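Last updated: October 2, 2020
By Parveen Mohmand, Fistereck Institute for Local Services

The case for keeping the public counter

In September the district of Caltlow closed the last of its staffed enquiry counters. Residents who wish to pay a charge, report a missed collection or ask about a school place are now directed to a website, and, failing that, to a telephone line. The district has described the change as a modernisation of access. It is the view of this author that access has been reduced, and that other districts considering the same step should pause before taking it.

The financial argument deserves a fair hearing. A counter requires a building, heating, insurance and at least two members of staff for every hour that it is open. Most of the transactions carried out there can be completed online at lower cost. Noman Zaidi, who advised Caltlow on the closure, has argued in these pages that a service used by a falling number of people cannot claim a fixed share of the budget. That is a serious point, and supporters of the counter have too often answered it with sentiment.

The difficulty lies in what is being measured. Caltlow recorded almost 3000 visits to its counter in the last full year of opening, and each was entered under a single heading, such as "council tax" or "housing". A resident who came in about an unpaid bill, and who left with advice on a discount, a form for a parking permit and the name of a debt adviser, was entered once, under "council tax". The website cannot replace the second, third and fourth parts of that visit, as the resident did not know to ask for them.
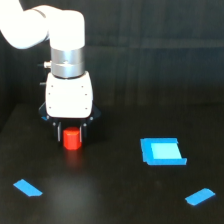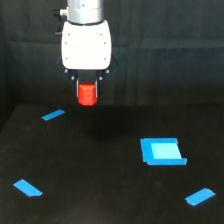 There is also the matter of documents. Many people who depend on public services hold their papers in a carrier bag and are unsure which of them matter. An experienced officer can sort such a bag in minutes. The same resident, asked to scan and upload "proof of circumstances", may send the wrong page several times before giving up. The claim is then closed for lack of evidence and counted as resolved.

The neighbouring district of Gilani took a different course. It closed its main office but kept a staffed desk in the public library, open for 11 hours a week. The desk is modest and the hours are too few. Even so, it gives residents a place to go and a person who can be asked a question in their own words, and it costs a small part of what the old office did.

This Institute does not propose that every counter be preserved in its present form. It proposes that no district should close its last one without first recording, over a period of nine months, the full content of the visits made to it. Councillors would then be voting on a known quantity. In Caltlow they were given a graph of visitor numbers and a valuation of the building, and the vote was taken the same evening.

Contact the Institute | © 2020 Fistereck Institute for Local Services | Back to top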